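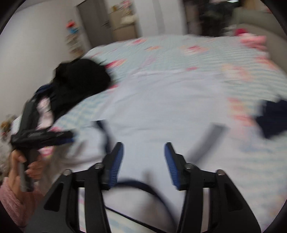

Fig. 4. Striped sheet on a large bed, wrinkled. Black garment on the left.

4. Fitting the Wenow heated underblanket

Read section 3 first if the blanket is new out of the bag. Fitting takes a few minutes, longer on a big mattress.

Before you start
- Strip the bed down to the mattress. Sheet, clothes, pillows, all of it off.
- Find the outlet you'll use. No extension cords.
- Check the blanket both sides for scorch marks, loose wires, worn spots. Any of those, stop, do not fit it.

Steps
1. Lay the blanket flat on the mattress, label side up. Connector goes at the head end, near the outlet.
2. Top edge sits below the pillow line. Pillows must not rest on the heated area.
3. Pull the elastic straps under the corners. Start at the head, then the foot.
4. Smooth from the middle out with flat hands. No folds, no ridges.
5. Push the controller plug into the connector untill it clicks. Don't force it. Wrong way round, it won't go in.
6. Put your bottom sheet over the top. Cotton is best. Tuck in as normal, but don't drag the blanket with it.
7. Controller on the nightstand, cord hanging free. Not under the mattress, not under a pillow.
8. Plug in at the wall. Light comes on green.
9. Set to 2 and leave for a while with the covers on. Feel across the bed with your hand. Should be even warmth, side to side.

Note: Model 711 has dual controls. Left controller = left side as you lie in bed. If the sides are swapped, unplug at the wall, then swap the connectors.

Note: Model 406 is single control. Skip the note above.

CAUTION: Never use pins. Never use on an adjustable bed. Never switch on while folded or bunched up.

CAUTION: Don't leave clothes, bags or pets on the bed while it's heating. Heat builds up under them.

If the light flashes red
Switch off, unplug, let it cool. Check the connector is all the way in, check for creases under the sheet. Try again. Still red, call the store where you bought it and have the model number handy, it's on the lable by the connector.

Changing sheets
Unplug first. The blanket can stay on if its dry and lying flat. Re-check the straps each time, they work loose. For washing see section 6, and take the controller off before it goes anywhere near water.

Rev. 21/05/2024, checked Z. Ayele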